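Comparing two wrist cameras at close range, step by step

I've been going back and forth between the Gurnent and the Wetov for my little arm, and I finally sat down to test them the same way, on the same bench.

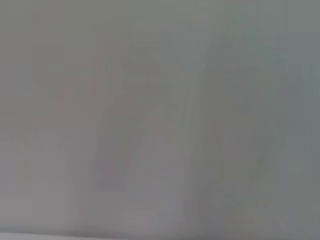

Deividas Lill wrote to me after my last page that close range is where you should start, and that he'd never pick a wrist camera by its nice view of the whole table – any camera can do that, he says, and it's the last stretch before the grasp that decides whether you keep it.

I took him up on it. Getting that close, you lose every edge and you're left with soft gray and a few faint tints, and no detector is going to find a corner in that. So the question for each camera is how near you can go before the picture stops being useful.

What you need: your arm, both cameras, one bracket that fits both, a ruler, and a flat target with some sharp print on it. I tape mine to a scrap board.

1. Mount the first camera and snug the screws down. Give the cable some slack at the wrist or it'll tug the camera sideways when the last joint turns (ask me how I know).

2. Lock everything you can lock. Exposure, white balance, focus if it has a focus motor. Auto exposure will wander as you get close and you'll end up comparing two moods of the same camera.

3. Park the lens 300 mm from the target and save a picture. Write down the distance in the file name, you'll thank yourself later!

4. Step in by 15 mm at a time, stop, let the arm settle, save another. Keep going until you reach 60 mm. I go slow here and keep a hand near the stop button.

5. Swap cameras, don't touch the lights, and run the same moves again. If the second lens sits deeper in its housing, measure from the glass and fix your start pose.

6. Open both sets side by side and find the last picture where you can still read the print. Note that distance for each camera.

Now add the distance from lens to fingertip on your own gripper. If the print goes soft before the fingers would touch, you'll need to save the last good pose and finish the move blind, which works fine for boxes and badly for anything that rolls.

I'm running the Wurinska fingers next, and they're longer, so I get a bit more room to work with. I'll redo step 6 with those on and put the numbers up here in December.

Contact | Copyright Kazlauskienė Bench Notes | Back to top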